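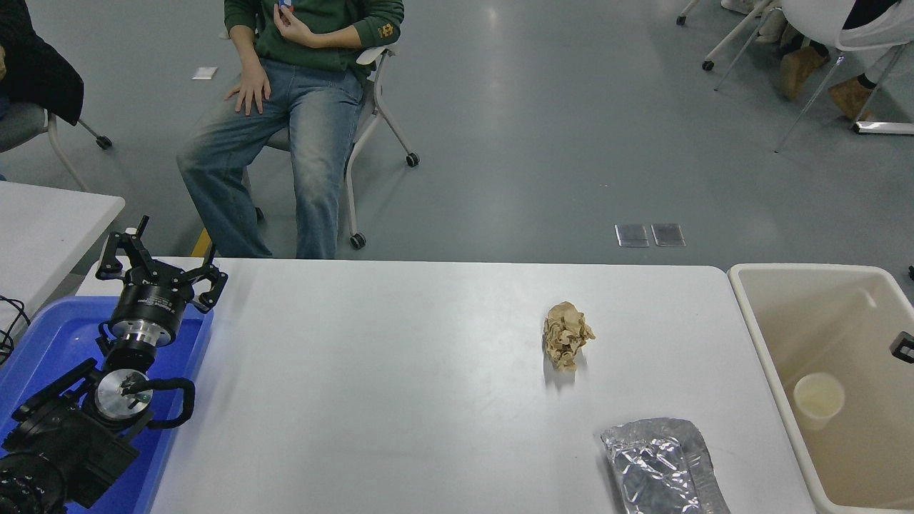 crumpled paper and foil on the white table

On Friday, September 4, 2020, Salim Bakilana wrote:
> Does anyone pack rice the night before? Mine goes hard
> by lunch. Also my daughter wants a whale and I can't get
> the nori to stick.

Salim - morning rice only for me, sorry. Tried overnight all February, hard every time. For nori, brush on a tiny bit of mayo, press, wrap the whole thing in plastic for 5 min. Whale is easy, one big oval, tail from a slice of fishcake. Eyes last or they slide of.

Got my egg pan at Orellana, 12 bucks. Small but fine.

More tonite, bus is here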